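ok thread on the Ruresier rollout bc people keep asking me. I work the cafe counter at the Eynon building, early shift, been there 4 years

1/ short version: they put in an Ikside machine that pulls the shots and steams the milk. 108 drinks before 9 am on a normal November morning. it doesn't get tired, I do

2/ what went away: tamping. my wrist is thrilled. also went away — the part where you talk to someone while your hands are busy. now you just kind of stand there and the regulars look at their phones

3/ what showed up: cleaning cycles. so many cleaning cycles. plus a tablet that wants a tap for every little thing. milk low, tap. lid jam, tap. door open (I opened it!!), tap

4/ hours. everbody wants to know about hours. no one on our crew got cut. the afternoon shift got shorter tho and those folks felt it, 400 bucks a month for one coworker. that's rent money, don't tell me it's "flexibility"

5/ the Ander site across town does 575 drinks a day with two people. we used to be four for less than that. you can do the math, we all did it in the break room

6/ the bit still not solved is the handoff. full cup, no lid, get it from A to B and set it down without slopping. sounds dumb. it's most of what a barista's hands know how to do — grip, tilt, slow down at the end

7/ two hands, one cup, what looks like milky coffee in the middle
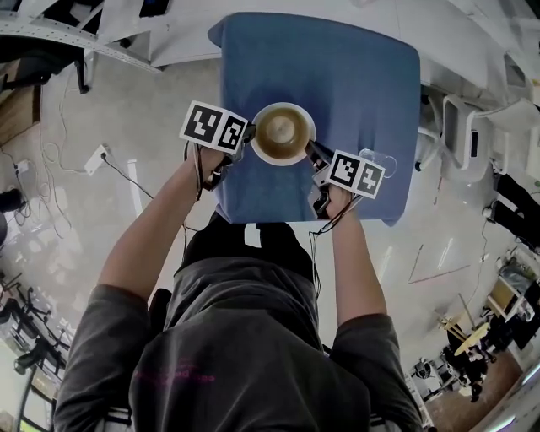

So who gets paid when the handoff is automated too? Right now the company does, and we get a thank you email. I asked for a raise tied to running the machine and got told its "under review"

8/ not anti machine btw. I'd keep the steamer tomorrow. I want a say in the schedule before the next box arrives, and training on the clock instead of videos at home

9/ ok break's over, the tablet is beeping. will answer replies after 2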